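Equipment Notes: Before We Sign for the Picking Arm

Plenty of members have asked where things stand with the robot purchase, usually in the tone of people who assume it's already on a truck. It isn't. The quote from Cellberg is on my desk, the one from Arango is in a drawer, and I've read both of them more times than I wanted to. What follows is my own view as the person who has to put the equipment plan together, and you should read it knowing that I started out doubtful and have stayed that way.

What we're supposed to be buying

The plan calls for one tabletop arm with a two-finger gripper at the Mandton packing room. Its job would be to take mixed small goods off a bench and put them in a tray, one order at a time. Our gift orders are the mess they've always been: a plant here, a toy there, something odd-shaped from the seasonal list. People do this work well. They also get sore wrists and quit in September, right before we need them most, and I don't want to wave that away. It's the best argument for the machine and I wish the sales material had made more of it.

The sales material preferred to talk about "transformation." I have a soft spot for equipment that just does a job. Our tape machine has never transformed anybody.

What the demo tells us and what it doesn't

Both sellers lean hard on simulation now. Arango's package is called Darnidau, and it lets you build a copy of your bench on a computer and run the arm there before you pay for a real one. I think that's a good idea. It is a lot cheaper to find out that the arm can't reach the back of the table when the table doesn't exist. We were given access for a short trial, and I spent more evenings on it than I'll admit to at home.

My trouble is with how clean it all is. On our real bench there's a strip of old label glue, a mug, a roll of tape that belongs somewhere else, and a window that throws glare across everything until lunch. When I asked if the trial could include clutter and bad light, the answer was yes, at the next license level. So put that in the budget too.

The other thing I'd ask you to keep in mind is that our stock comes in every size and finish. A gripper that's happy with a hard plastic toy may do something awful to a soft leaf. A simulated plant doesn't bruise, doesn't shed soil when you tip it, and doesn't get sent back by a customer with a sharp note. I can watch a rendered arm handle one all evening and be no wiser about our returns.

The simulated bench has a peach tray up front with the black finger of the gripper reaching in, and beyond it a succulent in a dark gray pot, a blue toy car and a slice of watermelon.

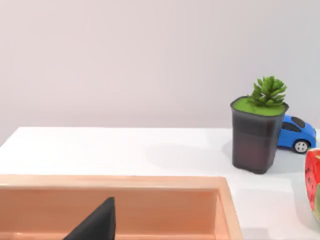
What it costs after it costs

The quote covers the arm, the gripper, a stand and a day of setup. I went through it with a pencil looking for the things we'd have to buy anyway, and it was a long evening. The list so far:

Spare fingertips. The pads wear, and neither seller would put in writing how fast. Cellberg wants $1,164 for the spares kit. Arango sells the pads separately and wouldn't give me a price until we'd picked a gripper.

Guarding or a safety review. Both sellers call their arms safe to work beside. Our insurer would like to hear that from someone who isn't selling one.

Electrical work. The corner we have in mind has one outlet, and the label printer is using it.

Training. The setup day includes showing "up to two operators" the basics. We run two shifts and people take vacations. Two operators won't do.

Software renewal. The first year is in the price. The second year is a line of small gray type that says "at prevailing rates," and I've asked what those are. I'm still waiting.

Trays. The arm likes every tray to be the same size and in the same spot. We own four kinds, most of them cracked. Replacing the lot is cheap next to the arm, but it belongs in this budget and shouldn't turn up later under packing supplies where it won't be noticed.

Somebody's time. This is the big one and it has no line anywhere. A machine like this needs a person who knows its moods, and that person will be pulled off other work. If we don't plan for it, we'll end up paying for it in overtime.

The payback sum, and why I don't like it

Cellberg's payback sheet assumes the arm packs 1,000 items a shift. It may, with one kind of item, lined up nicely, on a good day. The sheet doesn't say what items, and I couldn't find a word in it about drops, jams or the time it takes a person to walk over and sort things out. It also assumes both shifts are full all year. Anyone who's been in the Mandton room in February can tell you how that goes.

I reworked the sheet with a slower pace and our real calendar, and the payback date slid so far that I stopped trusting the exercise in either direction. A small change in how often the arm needs help moves the answer by years. Until we have a number for that from our own goods, on our own bench, any payback figure is a guess with a dollar sign on it. Mine included.

A few people have said we should buy now before prices go up. Maybe they will. I've been hearing that about forklifts my whole working life, and I've bought some very good used forklifts.

What I'm asking for

I'd like us to rent before we buy. Arango will do a six-month rental with part of the money going toward the purchase if we go ahead. Cellberg says it doesn't rent, though the voice on the phone got a little less firm when I mentioned Arango. I'll keep mentioning Arango.

During the rental I want the arm on the real bench with the real glare and the real mug. I want a bin of 30 items from our own shelves, chosen by the packers and not by me or the seller, and I want it to include the ones they hate. Every time a person has to step in, it gets written down on paper. If something gets crushed, it goes on the shelf by my door where I have to look at it.

I'd also like the simulation license for the same stretch, at the level that allows clutter. If what we see on the screen matches what happens on the bench, then the software has earned its keep, and we can use it to plan the second room without moving a single table. If it doesn't match, we'll know how much faith to put in the next handsome demo.

Open questions, for anyone who wants to help

Does anybody have experience with soft fingertips on live plants? Cacti count. I've had two confident answers so far and they were opposite.

Can the packing room spare the corner by the window, or does the arm have to go by the door, where the draft is? The packers should get the final say, and I'd like to hear from both shifts.

Would we keep the old bench beside the new one during the trial? I'd say yes, and I'd keep it long after. The printer should probably stay put as well, at least until somebody finds us a second outlet.

Copies of both quotes are in the office with my pencil marks on them. Come and argue with the marks. The rental request goes in with the next equipment plan, and until then the only order I'm placing is for new trays.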